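Workshop notebook, March
Glaze tests and the tin-white problem, continued

Kettle on, back window open, and a good long day ahead with nothing booked in, so I am writing this as I go and will try to keep it legible for whoever picks the book up next.

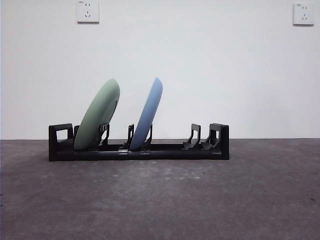
Where we had got to

For anyone who missed the last few pages: the white we have been using on the bowls has started crawling. It pulls back from the rim while it melts and leaves little bare islands of clay, rather like a map of somewhere with a lot of lakes. It was perfectly well behaved all winter. Then we opened the new sack of Raptis clay and the trouble began, though I am not ready to blame the clay just yet, as we also changed how we mix the bucket at much the same time (my fault, I was in a hurry and wanted to be clever about it).

Pongsak thinks the glaze is simply going on too thick. He has a good eye for this and has been right before, most annoyingly about the pinholes. My own feeling is that the bisque is dusty and we have all grown lazy with the sponge. There is no reason it can't be both, of course, and after two mugs of tea that is where we left it last night.

What I set up this morning

I cut 40 test tiles from the new clay last week and they came out of the bisque firing looking lovely, nice and flat, with only a couple that rang a bit dull when tapped. Those have gone in the scrap bin. The rest are sorted into groups on the long bench, each with a number scratched into the back. Please don't rub the pencil off as well, I have used pencil for the thickness and I will cry.

Group A, sponged and left to dry overnight, one quick dip.
Group B, sponged, two dips, second one straight after the first lost its shine.
Group C, not sponged at all, one quick dip.
Group D, not sponged, two dips.
Group E, sponged, one dip, from the old bucket (what little is left of it, scraped from the bottom and sieved twice).

The new bucket was sieved through the 60 mesh and I was surprised how much stayed behind. Proper lumps, the size of lentils! I had assumed it was smooth because it looked smooth on top, and I ought to know better than that by now. I rubbed them through with the stiff brush and gave the whole lot another stir, and it felt much silkier afterwards. If the crawling stops in every group I shall suspect the lumps and feel rather foolish.

Dipping

Slow going, but pleasant. I counted under my breath for each tile, in and out to a count of three, and held them by the edges with the old tongs, which still leave a mark, so ignore the two little dents near the top of every piece. Group B looked worrying even before it was dry. There were fine cracks all over the powdery surface, the sort you get in a puddle that has dried up, and where they crossed near the edge I could lift a flake with my fingernail. Group D was the same, only more so. Point to Pongsak, I think, though I shan't tell him until the kiln is open.

Group A dried to an even, chalky coat with no cracks that I could see with the hand lens. C was a bit patchy. There is a place on C4 where you can see my thumb very clearly, so I suppose we now have a test of greasy fingers too.

Kiln

Packed the small Celtau, with the tiles on the middle shelf and a fresh coat of wash underneath in case anything runs. I put one of each group towards the front and one of each towards the back, because that kiln has always been cooler by the door and I don't want to fool myself. The spare room on the bottom shelf went to Pongsak's egg cups, which have been waiting patiently since before the holiday.

Slow to begin with, lid propped and bung out, then up at 76 degrees an hour until the steam stopped fogging the mirror. After that I let the controller take over on the usual programme. I have written the settings on the card by the switch. Please leave it alone even if it clicks, it has been clicking since we bought it.

Odds and ends

The Fanov scales are drifting again. They read the brass weight properly when cold and then creep upwards once they have been on for a while. I have gone back to the balance for anything small and it was quite nice to use it again.

We are down to the last bag of whiting. Plutier have it, but they want a full pallet for free delivery, so it may be worth asking the upstairs lot whether they need plaster or anything heavy.

The sink trap wants emptying before it blocks. I did it last time.

Late afternoon

Controller behaving, bung in, room getting nicely warm. Pongsak came by and looked over my group list. He wants an extra set with a spoonful of gum in the bucket, and I think he's right, so I have put the leftover tiles aside in the blue tray for that. I had hoped to save them for the iron glaze, but the white comes first while we have bowls waiting on it.

Kiln to stay shut until it reads under 100. Lens and notebook are on the shelf beside it, and the tiles should be laid out in their groups before anyone starts picking favourites.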